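Atinga Hot Pools to Reopen in February With New Trail and Shuttle

January 26, 2021

Broment, the company that runs the Atinga hot pools, will reopen the site to day visitors in February. The pools closed for repairs to the changing rooms and the lower footpath. Both jobs are complete.

Visitors will also be able to use a new walking trail that links the pools with Mutness Falls. The trail is 3 kilometers long and climbs to a lookout at 534 meters above sea level before it drops to the river. It has wooden handrails on the steep parts and two rest shelters. Hikers should wear shoes with a good grip, as the last part is stony.

"People used to drive to the falls and drive back to the pools, and the road is narrow," said Herman Kusuma, site manager at Atinga. "With the trail they can leave the car in one place for the day."

A shuttle van will run between Stillinetti village and the pools every 20 minutes from 8 a.m. until 5 p.m. The van has space for folding strollers and small bags. Large coolers cannot be taken on board. The parking lot next to the old ticket booth stays open, but it fills up early during school vacations.

Entry to the pools must be booked ahead. Each booking is for a two-hour visit and covers one changing locker per family. Children under five enter free with an adult. Masks are required at the entrance, in the shuttle and in the changing rooms, and may be taken off in the water.

Food stalls from Stillinetti will return to the upper terrace, selling grilled corn, fried bananas, noodle soup and ginger tea. Intan Ong, who handles the stall permits, said that most of the sellers from last season have signed up again. Outside food is allowed on the lawn but not beside the water.

Broment has also printed 1,000 copies of a folding map of the area. It shows the trail, the shuttle stops and the guesthouses in the village. Copies are free at the entrance and at the village office.

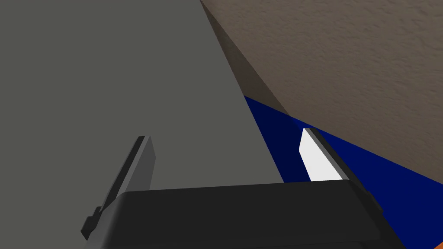 Booking and Contact

Bookings can be made by phone or in person at the Stillinetti village office. Group visits of more than ten people need approval from the site manager.

Media contact: Hidayah Pattinasarany, Broment visitor office, Stillinetti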